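생활 지식 나눔터 > 세탁·의류 관리

회색 맨투맨 보풀이랑 목 늘어남, 살릴 수 있을까요?

작성자 pikach_mom 조회 2608 답변 3

안녕하세요! 이 옷을 너무너무 좋아하는 사람입니다. 재작년 봄에 동네 편집숍 Jedico에서 산 연회색 기모 맨투맨인데요, 진짜 일주일에 두세 번은 입은 것 같아요. 그런데 이번에 꺼내 보니 겨드랑이랑 옆구리에 보풀이 잔뜩 올라왔고 목둘레도 예전처럼 짱짱하지가 않아요. 안쪽 기모는 뭉쳐서 까슬까슬하고요.

라벨에는 면 80에 폴리 20이라고 되어 있고 물세탁 가능 표시가 있어요. 지금까지는 그냥 수건이랑 청바지랑 다 같이 표준 코스로 돌렸습니다(반성 중이에요ㅠㅠ). 건조기도 가끔 썼어요.

궁금한 건 이거예요.
보풀은 면도기처럼 생긴 제거기로 밀어도 되나요? 옷이 얇아진다는 말도 있어서요.
늘어난 목은 다시 줄일 수 있나요?
기모 뭉친 건 포기해야 하나요?

버리라는 답변은 정중히 사양합니다! 꼭 살려서 올겨울도 같이 보내고 싶어요.

답변 1 (채택된 답변)
작성자 Armindo Quintela

오, 제가 제일 좋아하는 주제가 나왔네요! 저는 포르투갈에서 와서 한국에 산 지 꽤 됐고, 취미가 헌 옷 되살리기입니다. 어머니가 Antunes라는 작은 세탁소에서 오래 일하셔서 어릴 때부터 다리미 옆에서 숙제를 했어요. 면 80이면 충분히 해 볼 만한 옷이니까 차근차근 가 봅시다.

먼저 보풀. 제거기 써도 됩니다. 다만 옷을 공중에 들고 밀면 구멍이 나기 쉬우니 꼭 평평한 데 펼쳐 놓고, 한 손으로 원단을 살짝 당기면서 힘을 빼고 지나가세요. 누르면 안 돼요! 같은 자리는 두 번까지만. 큰 뭉치는 먼저 작은 가위로 잘라 내면 날이 덜 걸립니다. 솔기 바로 위는 건너뛰시고요. 저는 거기를 밀다가 실을 끊어 먹은 적이 있습니다.

그다음 목둘레. 골지 시보리로 된 목이라면 스팀이 꽤 잘 듣습니다. 목 부분만 미지근한 물에 적셔서 손으로 오므려 모양을 잡고, 다리미를 살짝 띄운 채 스팀만 쐬어 주세요. 그대로 식을 때까지 건드리지 마시고요. 새 옷처럼은 안 되지만 입었을 때 쇄골 쪽이 들뜨는 건 눈에 띄게 줄어요. 고무실이 삭아서 늘어난 거면 스팀으로는 안 되고 수선집에서 시보리를 갈아야 합니다. 잡아당겼을 때 자잘하게 뚝뚝 소리가 나면 삭은 거예요.

기모는 포기하지 마세요! 바싹 말린 다음 뒤집어서 부드러운 옷솔로 한 방향으로 빗어 줍니다. 반려동물용 슬리커 브러시도 되는데 끝이 날카로운 건 피하세요. 한 번에 다 풀려고 하지 말고 세탁할 때마다 조금씩 빗는 게 좋아요.

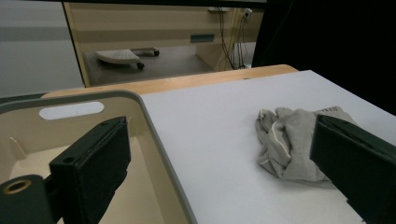
회색 니트류 옷, 펼치지 않은 상태.

이제부터의 세탁법이 사실 더 중요합니다. 뒤집어서 세탁망에 넣고, 찬물이나 30도에 울 코스, 탈수는 약하게. 수건은 절대 같이 넣지 마세요. 수건 먼지가 기모에 박히면 빼느라 저녁이 다 갑니다. 청바지도 따로요, 지퍼가 표면을 긁거든요. 중성세제 쓰시고 섬유유연제는 조금만. 많이 넣는다고 기모가 살아나지 않고 오히려 물을 덜 먹는 옷이 돼요.

말릴 때는 옷걸이 말고 건조대에 눕혀서! 젖은 면은 무거워서 어깨에 뿔이 생기고 목도 같이 늘어납니다. 건조기는 송풍만 쓰시면 됩니다. 보관할 때도 개어서 두세요.

보풀 제거기는 비싼 거 필요 없고 날 교체되는 걸로 고르세요. 저는 Bretden이라는 걸 쓰는데 망 간격이 조절돼서 두꺼운 옷에 편합니다. 꼭 살려서 후기 올려 주세요, 기다리고 있겠습니다!!

└ pikach_mom: 와 이렇게 길게 써 주시다니 감사합니다!! 당겨 봤는데 뚝뚝 소리는 안 나요. 희망이 보입니다. 오늘 저녁에 보풀부터 밀어 볼게요.
└ Armindo Quintela: 좋아요! 겨드랑이 쪽은 원단이 얇아졌을 수 있으니 거기부터 하지 말고 옆구리에서 감을 잡고 가세요.

답변 2
작성자 세탁은과학

식초 넣으세요. 저는 다 식초로 해결합니다.

└ 콩나물국: 보풀에도요?
└ 세탁은과학: 보풀은 안 해 봤어요

답변 3
작성자 바늘한쌈

수선 쪽으로만 말씀드릴게요. 목 시보리 교체는 생각보다 흔한 작업이에요. 원단 시장이나 온라인에서 같은 회색 시보리를 구하기가 제일 어렵습니다. 회색은 정말 색이 수십 가지라 화면만 보고 사면 백이면 백 어긋나요. 저는 아예 남색이나 아이보리로 바꿔 다는 걸 좋아합니다. 새 옷 같고 귀여워요!

직접 하실 거면 시보리 길이는 목둘레보다 짧게 재단하고, 네 군데 똑같이 나눠 핀을 꽂은 다음 늘려 가며 박으세요. 가정용 재봉틀이면 지그재그로 하셔야 머리 넣을 때 실이 안 터집니다. 바늘은 니트용으로요. 지난 3월에 조카 옷을 일반 바늘로 박았다가 구멍이 줄줄이 나서 다 뜯었어요.

그리고 팔꿈치가 얇아졌으면 보풀 밀기 전에 안쪽에 얇은 니트 심지를 붙여 두는 것도 방법입니다. 세탁소 중에 해 주는 곳 있어요.

└ pikach_mom: 남색 시보리 너무 예쁠 것 같아요! 스팀 먼저 해 보고 안 되면 도전할게요.
└ pikach_mom: (추가) 보풀 밀었어요! 옆구리가 아주 매끈해졌습니다. 겨드랑이는 절반만 하고 멈췄어요. 기모는 아직 빗는 중인데 털이 한 움큼 나오네요. 이거 정상인가요?
└ 바늘한쌈: 처음엔 원래 많이 나와요. 힘만 빼고 빗으세요.

도움이 됐어요 364

마지막 수정 2025년 11월 21일

비슷한 질문
니트 소매 올 풀림, 집에서 고치는 법
후드 끈이 세탁기 안에서 빠졌어요
흰 티 목 부분 누런 얼룩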